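The Kokater Adjustment

The claim form allowed 32 characters for cause of loss. Aisling Ó Dálaigh typed "water, origin disputed" and moved to the next field.

The insured was a shoe repair shop on the ground floor of a building put up in 1822. The policy number ended in 451. Two parties had filed against each other: the shop, and the tenant above it, a retired surveyor named Sławomir Tokarz. The shop said the water came down. Tokarz said it came up.

"Water doesn't come up," said Cormac Kavanagh, who had the next desk.

"It does in brick. It's called rising damp."

"To the second floor?"

She didn't answer. On Thursday she drove out with a moisture meter and a folding rule. She took readings at each joint of the rear wall, from the floor to the ceiling. The readings fell for the first four feet, held steady, then climbed again. She wrote them in a column. She took them a second time from the top down and got the same column in reverse.
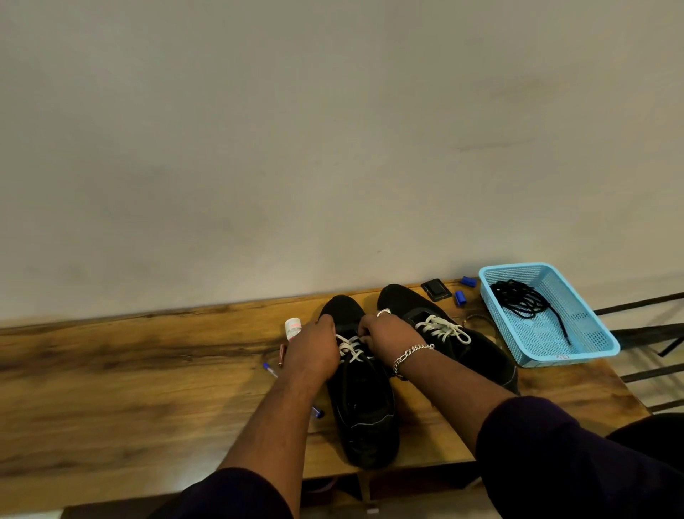 Arlo Rosenthal

Tokarz let her in without speaking. His rear wall was lined with map drawers. He had moved one cabinet away from the plaster and marked the edge of the stain in pencil, with the time beside each mark. The marks went back to December.

"You measured it," she said.

"Every morning at 6:40. The shop never asked."

The pencil lines were level on the left and sloped on the right. She held the rule against the slope. It pointed to a corner where neither apartment had any plumbing. She asked what was behind it.

"The Kokater stack. It was a hotel once. They capped the pipe when they closed the laundry."

She put her ear to the plaster and heard nothing. She put the meter there and it went to the end of its scale.

Back at the office she deleted "water, origin disputed." The replacement ran to 41 characters, and the form refused it. She tried it without the article, then without the name of the hotel.

"Who pays?" Kavanagh asked.

"Whoever owns the inside of the wall."

"Who owns the inside of the wall?"

She opened the deed and started at page one.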